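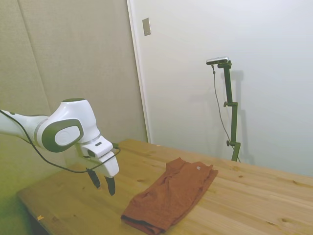 Flimo has today published its first good practice code for robot arms that handle clothing, a short plain-English document meant for small workshops, repair rooms and returns desks that want to use an arm at a table and don't know where to start. The code runs to 20 rules and is free to download. It deals with the ordinary stuff - how a garment is laid out before the arm goes near it, where the fingers should wait, where cables go, who is allowed to reach in and when. A knitted garment folded lengthwise on a pine table, with the gripper fingers held open above the wood to one side of it, is the sort of setup most of the rules are written round. Cables get a section of their own, including the slack needed at the wrist joint so that a loop of cable can't drag over the cloth.

The code was written at Flimo's site in Bradden with help from repair firm Branano and from Moroz, which makes work tables. Drafting began in October.

Larysa Lytvynenko, who led the work for Flimo, said: "The big safety standards are there and everybody has to follow them, we are not replacing anything. But they don't tell you what to do about a sleeve. People were ringing us up asking very basic questions and getting different answers depending who picked up the phone. So we wrote the answers down."

What's in it

The rules are in 4 parts: the table, the garment, the arm, the people. Main points as follows.

The table. Fixed, level, nothing on it that isn't part of the job. Scraps of tape and paper to be cleared before each run. Bare wood is allowed if it is smooth to the hand; any splinter or raised knot means the table comes out of use until it is sanded. Board joints to be checked with a fingertip at the start of each shift, as a thin hem can catch in a gap.

The garment. Pockets emptied, zips closed, pins out. One garment at a time. It can be folded or bunched, but the person laying it down has to note which, so that results from flat cloth and bunched cloth are never mixed in the same record.

The arm. Fingers open and clear of the cloth at the waiting position. Slow speed for any fabric the arm has not handled before. Grip force set at the lowest value that lifts the cloth, then written on the job sheet and not changed half way through. If a stitch or a thread catches, stop and free it by hand with the arm halted - never pull back under power.

The people. One named person in charge of the stop button. Hands stay outside the marked area while the arm is live. Sleeves rolled, lanyards off, long hair tied back. New starters watch 6 full runs before they lay out a garment themselves.

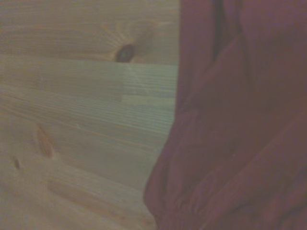 Dark maroon fabric bunched on pine, seen close up. Gathered hems are covered in part two of the code.

Gathers and elastic took up more of the drafting than anything else. Fingers closing on a puckered edge can take hold of more than one layer, and the cloth underneath gets dragged along with it. The code asks for a close view of the edge before any grip is tried on a gathered hem, and says a dark fabric in poor light should be treated as not seen at all. Turn the lights up or leave it for a person to do.

Yevdokiia Sirko of Branano, whose staff tried out the drafts on repair work, said: "First version was far too long. My team had it on the wall for 2 weeks and no one got past the first page. This one they use. The bit about writing down the grip setting has saved us a lot of arguing allready."

Branano will follow the code at its own benches from now on. Moroz is to supply a printed card of the table checks with its new work tables.

What the code does not cover

Sewing, cutting, steam and heat are all outside it. So are arms on wheels or rails. Users still need their own risk assessment for each machine and must follow the maker's instructions and the law where they are; where the code and the maker's manual disagree, the manual wins.

Comments are wanted, particulary from anyone working with very fine knits or heavy coats. Send them to the Flimo press desk marked "garment code" and they will be passed on to the drafting group. A second edition will follow once there is enough to change.

ENDS

Notes to editors

Issued 1/24/21 by Flimo, Bradden.

Larysa Lytvynenko and Yevdokiia Sirko are both available for interview by phone. Please ask for the press desk.

Printed copies on request, large print also available.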